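Sadgate sucht Teilnehmende für eine Studie zu Steck- und Fügeaufgaben

Die Abteilung Arbeitsgestaltung der Sadgate GmbH führt am Standort Padholm eine Untersuchung zur Gestaltung von Montageaufgaben durch. Gesucht werden 24 volljährige Personen mit oder ohne Erfahrung in der Kleinteilmontage. Gute Deutschkenntnisse sowie normale oder korrigierte Sehkraft werden vorausgesetzt.

Aufgaben der Teilnehmenden
Die Teilnehmenden setzen kleine Bauteile nach schriftlicher Vorgabe auf ein Arbeitsbrett und beantworten anschließend einen Fragebogen zu Greifbarkeit, Lesbarkeit der Markierungen und empfundener Anstrengung. Die Sitzung findet im Sitzen statt und dauert einschließlich Einweisung zwei Stunden. Pausen sind jederzeit möglich.

Material
Verwendet wird ein weißes, rechteckiges Brett mit blauen Teilen – darunter Stifte und ein zahnradförmiger Knauf – sowie kleineren weißen Platten. Auf der Brettfläche sind zudem Kreisumrisse angebracht.
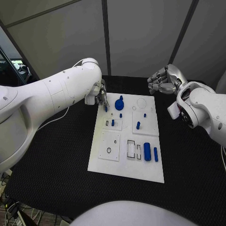 Vergütung und Anmeldung
Die Teilnahme wird mit 27 Euro vergütet; Fahrtkosten werden nicht erstattet. Die Sitzungen beginnen im November. Anmeldungen sind bis Mittwoch, 30. Juni, unter der Kennziffer 1097 schriftlich an das Studienbüro, Raum 17, zu richten. Die Auswertung erfolgt pseudonymisiert.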